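Progress report to the Hubmann fund
Fotville shared house: bedding and clothes storage
2023-03-24

This report covers the period since the grant was agreed in November. It deals with the bedrooms only. The kitchen and laundry room will be reported on separately.

Work done

The grant was for 1000, to be spent on bedding, hangers and shelving for the bedrooms at Fotville. So far we have finished 3 of the 6 bedrooms. In each one the mattress was checked, the bedding sorted into what is kept and what goes for rags, and a place agreed for clothes that had been ending up on the bed.

We bought fewer new quilts than planned. Most residents wanted to keep their own, including the patchwork ones, and these only needed washing and a few seams closing. The money saved has gone towards shelves from Curkard, who delivered the first batch on time. The second batch is still on order.

Mats and covers

Several residents prefer to sleep on a mat, so we have kept mats on the list and treat them as bedding. They are lifted and wiped underneath when the bed is changed. Clothes come off first and are folded on the bed if there is no other clear surface — this is slow in the smaller rooms, where two people can't easily work at once. 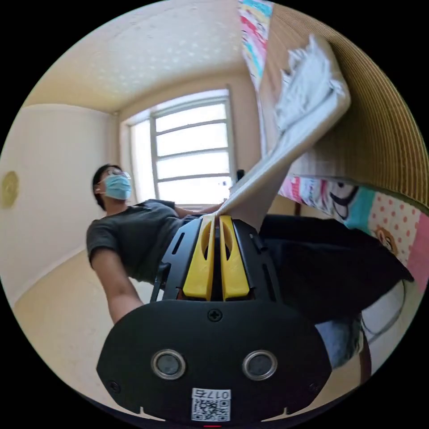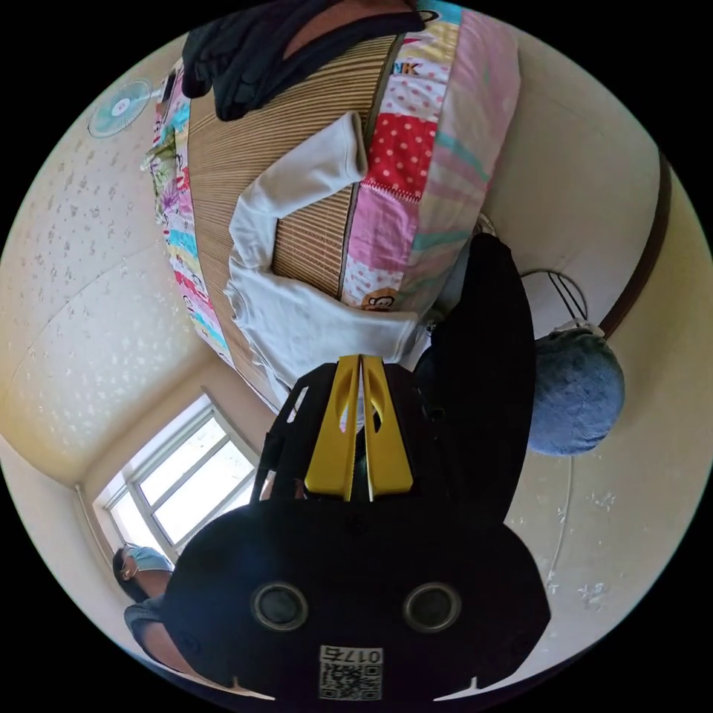
Changing and tidying one bed now takes 15 minutes, including folding whatever was on it. We had allowed less than that in the plan, and the cleaning rota has been altered to match.

Problems

The hooks supplied by Mutovitz did not hold well on the older plaster and we have sent the unused ones back. A refund has been agreed but not yet received. Until the replacements come, some hanging clothes are still being moved on to the beds during the day.

Labelling of bedding has also fallen behind. Two covers went back to the wrong room after washing — both have been returned. We now write the room number on a tape tag before anything goes to the laundry.

Next steps

The remaining bedrooms will be done in the same order as the original plan, starting with the one over the porch. We would like to move what is left of the hanger budget into shelving and ask for your agreement to this before the next order is placed. Receipts for the period are attached, apart from the Mutovitz credit note, to be sent on when it arrives.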